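4. Wrist view against fixed view

Most published comparisons of low-cost grippers report a single success rate and leave the camera out of it. We think this is a mistake. In our trials on the Mestberg cell, the choice of camera changed the outcome more than the choice of finger did, and we are not convinced that the gain claimed for the Wosar controller in earlier work would survive if the views were held fixed.

The test object was a black smartphone lying flat on a printed cloth. It is a hard case for a parallel gripper, as a thin slab gives the fingers very little edge to work with. The cloth, with its gray ferns and orange flower heads, was kept for all runs so that the policy could not lean on a plain background.

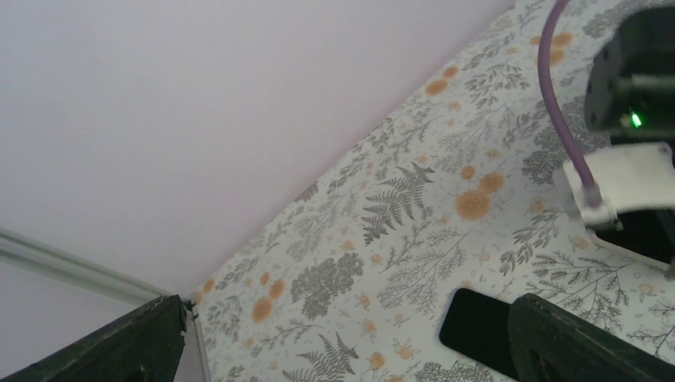

Lutfa Haque
Research engineer, Ledcombe Robotics Group

Figure 4. Wrist camera view of the phone near the right finger, with part of the second arm's housing at top right.

The wrist view has an obvious appeal. Both fingers are in it, and so is the target. But the finger nearest the phone also hides part of it, and a policy trained on such images has to guess where the covered edge lies. Kruger and Lambrakis argue that the guess gets better with more data. Our set holds 2253 episodes, and we found little sign of this. Errors along the covered side stayed larger than errors along the open side for both finger designs.

A second doubt concerns the other arm. From the wrist it shows up only in part, here as a black housing with a green light and a purple cable. That is enough to tell the policy that something is there – it is not enough to say where the other gripper is pointing.

The fixed camera settles that question, at a price.
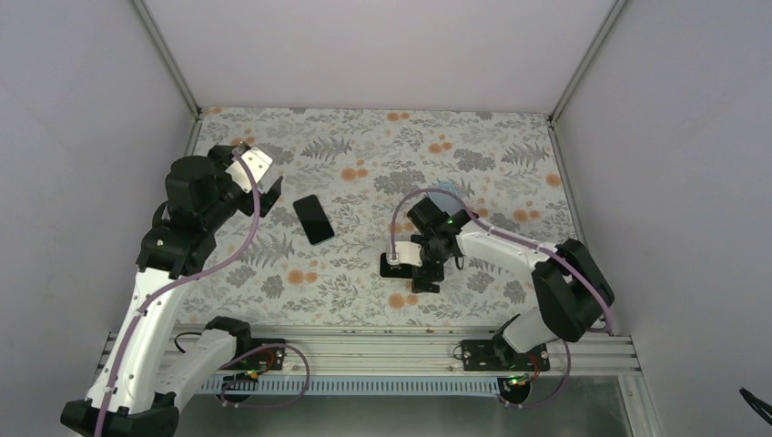
Photo: Svitlana Sydorenko / Bozsik Lab

Both arms and the phone between them are in view, and the relation between the two grippers can be read directly. The phone itself is small at this distance, though, and its thickness is hard to judge. We would not trust this view alone for the last part of an approach.

Using both views together is the usual answer, and it did beat either one alone in 4 of 7 test blocks. We do not consider that a strong result. The blocks were short, the same operator (T. Spanos) reset the phone each time, and no block was repeated with the cameras moved. Until that is done, we would read any ranking of the two finger designs, ours included, as a ranking under one camera layout.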